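Skombridge to open second children's room clear-out season in October

Grostmont – Home storage company Skombridge will begin its second season of bedroom clear-outs in October, the company said today. The program helps families sort through the small things that pile up in children's rooms and shared bedrooms: hair clips, school books, hats, bags, stickers and odd socks.

The first season ran in Grostmont only. This year it will also cover Boyer and Olness, and the number of places has gone up from 900 to 1000. Sign-up is free and open to any household in the three towns with at least one child of school age.

Each household that takes part gets a visit of up to two hours from a Skombridge organizer, along with a set of five flat boxes with lids and a printed sorting sheet. The boxes come in one size and fit under most beds. Families keep them after the visit.

Work starts on the bed. The organizer and the family spread a blanket over the mattress and bring small items to it a few at a time. Lids are taken off the boxes and used as trays, one for each person who sleeps in the room. Hair bows and clips go in the tray first, followed by books and paper, and then anything that does not yet have a place.

"Most of the rooms we see have enough furniture," the company said in a statement. "There is a wardrobe, there are drawers, there are hooks on the door. What is missing is a step between the pile and the drawer. A box lid on the bed gives people that step, and a child of six can use it without help."

Skombridge said it changed the order of work after the first season. Visits used to begin with the wardrobe, and many ran out of time before the small things were reached. Clothes now come last. Families who want to go through a full wardrobe can book a longer visit at the regular price.

Hair accessories have been given their own line on the new sorting sheet. In the first season they were listed under clothing, and organizers reported that they were the items parents asked about most. The sheet suggests checking that each clip still closes, setting aside bows that have come loose from their clips, and keeping fabric bows on top of other things so that the loops are not pressed flat.

Books follow a similar rule. School books in use stay in the tray until the end of the visit and then go to one shelf or drawer chosen by the child. Books with plastic covers should be wiped before they are put away. The sorting sheet is printed in English, Spanish and Chinese this year, and families may ask for a second copy in another of these languages.

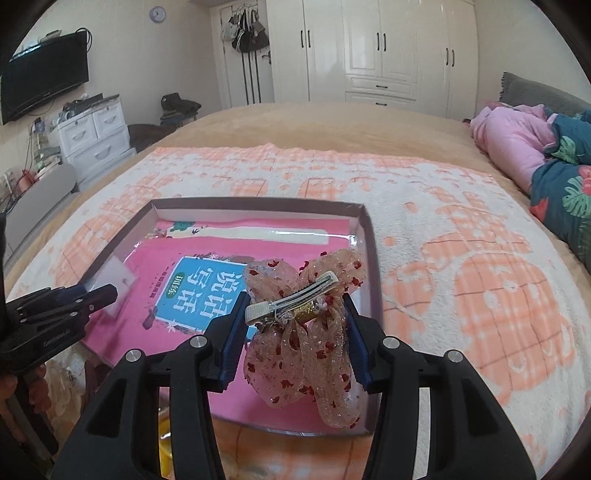
Items a family no longer wants can be left in a bag with the organizer. Clean and whole items will go to swap tables in Boyer and Olness, where anyone may take them free of charge. The tables will be open from 10 a.m. to 4 p.m. on the days listed on the sign-up form. Skombridge does not accept electrical goods, mattresses or pillows.

The company asks that families do not tidy before the visit. Rooms do not need to be emptied, and furniture will not be moved. Organizers will need a clear bed and a place to set down the boxes – a stool or the top of a low cabinet is enough. An adult from the household must be at home for the whole visit.

Places will be given in the order that forms come in. Households that took part in the first season may apply again, but new households will be placed first until the end of the sign-up period. Forms are available at the Skombridge store in Grostmont and at the town libraries in Boyer and Olness.

About Skombridge

Skombridge sells boxes, shelves and drawer inserts for the home and offers organizing visits in Grostmont and nearby towns. Its store and packing room are both in Grostmont.

Press questions may be sent to the Skombridge press desk at the Grostmont store.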